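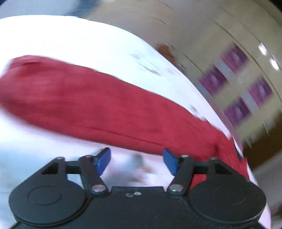 Photo: Ruwan Pramanik / Drolari

Open day walk-round: cloth folding station
Site: Stidorton, demonstration room
Checked by: Hervé Pruvost
Month: October

What a good one to inspect! I had my sheet filled in before the doors opened at 9:30 and still hung around until lunch, because watching people meet the grippers is half the fun. Comments below, item by item.

1. Grippers, general condition – OK
Pivots move freely on all of them. Finger pads seated firmly, no splits.

2. Pinch points – OK, with comment
Visitors who want a try get the short talk first: fingers off the linkage arms, thumbs outside. Please give it to the grown-ups too. They skip it more than the kids do.

3. Loose clothing, hair, lanyards – ACTION
Visitor badges hang on long cords. Swap for clip-on badges before the afternoon group.

4. Cables and floor – OK
Power strip taped down along the wall. Lovely neat job.

5. Visitor numbers – OK
Room limit is 12 at a time. Ruwan kept count at the door.

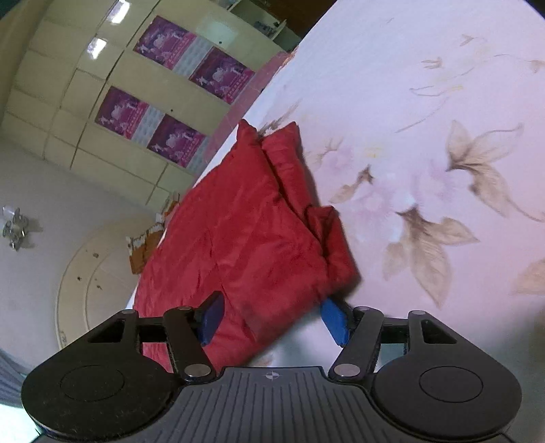
6. Work surface and cloths – OK, with comment
My pet subject is the table edge, so forgive the long note. Anything being folded should stay well in from the side, or a sleeve or a bag strap will catch it as people squeeze past. The red cloth reaches right up to the edge of the flowered surface, and I'd like it pulled in a bit before each turn. Otherwise a great choice – you can spot that red from the back row. Table brakes checked and holding.

7. Emergency stop on the Laltetti arm – OK
Pressed it twice, dead stop both times. Log shows 3,420 cycles, next service not due yet. Keep the rope barrier up while it runs.

8. Noise – OK
You can talk over it easily.

9. Fire exit – ACTION
Coat rack is too close to the door. Move it to the Roman Street side.

10. First aid kit – OK
Sealed, in date, tag no. 377.

Items 3 and 9 to be closed by 1:00 p.m., then initial here: ____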